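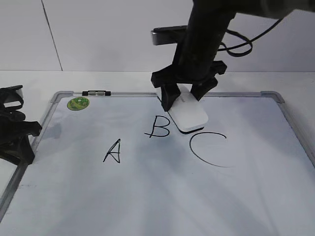

Why does the nightly backup to the Fivgate server stop before it finishes?
Most likely a timeout on the office router, though I've only seen that proven once.

Ticket 429, opened Oct 5, 2018
Assigned to: Joscha Wendt
Status: pending

The Trakham office says the job dies at 248 files every night and blames the disk. I doubt it. A bad disk rarely fails at the same file, and the disk check came back clean.

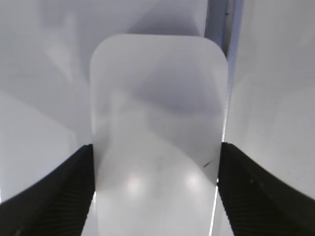 Swapped the network cable anyway, as the vendor's help page suggests. Same result. The page also says to reinstall the client, which is what it says for every error code I've looked up.

Update 2
Görtz from the front office reports it "worked fine until the update." The update log shows nothing installed since December. I'd like to see the actual error message before I believe either story.

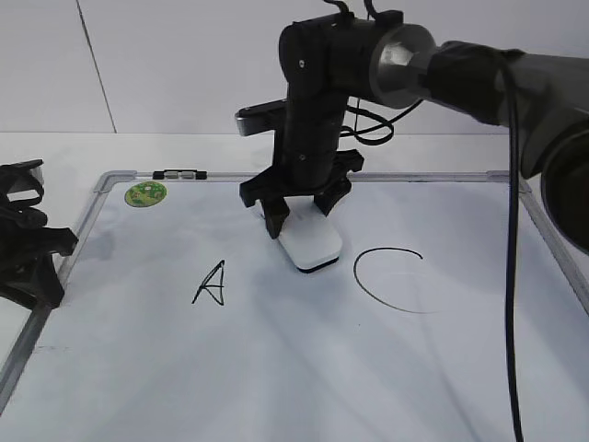
Raised the idle timeout on the router from 2 minutes to 7. Last night's job ran to the end. One good night doesn't convince me, so the ticket stays open.

Update 3
Second run also finished. Vendor support wants to close this as "resolved by reinstall." We never reinstalled. I've asked them to correct their notes.

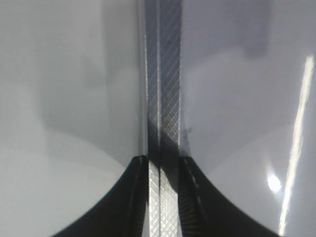

Photo: Erkutar

Will check the log again on Monday. Please don't change the router settings before then.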